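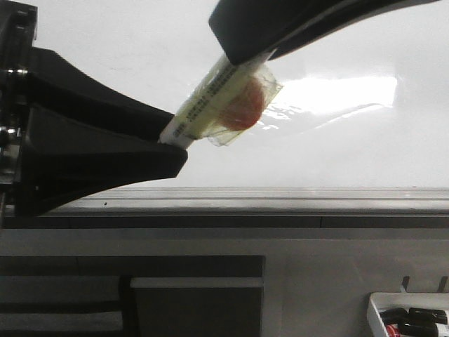 Wafula Obura asked under my last post why we still bother moving the arm around ourselves, when the software people at Skenammont say they can generate the motions. Fair question. It deserves more than one post, so I'll do a few.

Short version: generated motions are fine for getting from one place to another. Our trouble is in the last inch, where the fingers close on something small. For that we still drive the arm by remote and record what we do.

The task this month is lollipops. Pick one up, carry it over, let go. It took me 108 tries to get a set of recordings I was willing to train on.

We do it two ways. By hand means you hold the arm at the wrist and walk it through the motion. By remote means you sit at the controller and the arm copies you. By hand is quicker to learn. By remote gives cleaner recordings, and your own arm isn't in the camera view.

I started by hand in November and switched. When I pushed the wrist I was feeling the weight of the thing and correcting without knowing it. None of that helped the robot later.

Gripping by the stick is what I settled on. A thin stick gives the fingers very little to hold, so you have to come in slow and level. If you come in tilted, the candy end swings.

Gripping by the candy is a different job. The wrapper folds any way it likes, and you can't tell from the camera how much of what you see is candy and how much is plastic. I'm leaving that for later.

Dörte Heitmann wanted to know if I delete the bad runs. I don't. I keep the ones where I missed and then went back and got it, and I mark them. I throw out the ones where I knocked something over or stopped halfway to answer the phone.

One thing I'd do differently – I would have fixed my starting position on day one. For the first 9 sessions I started wherever the arm happened to be. You can train on that, but it takes longer to sort out what went wrong.

Pace matters too. I drive slower than I'd like the robot to go. Nassoro Ogola drives fast and his runs look great, but when we mixed his with mine the arm hesitated just before closing. We now train on one driver at a time until we have enough from each.

Masanobu Miyazaki asked about clear wrappers and glare. Yes, it's a problem. A shiny background makes it worse. I've been recording at different times of day so the light isn't always the same, and I'll post what that does once there's something to compare.

Full set so far, all tasks together, is 1620 recordings. The lollipop ones are a small part of that. Next up is handing one over to a person, which I haven't tried by remote yet. If anyone at Waweru has done handovers, I'd like to hear how you timed the release.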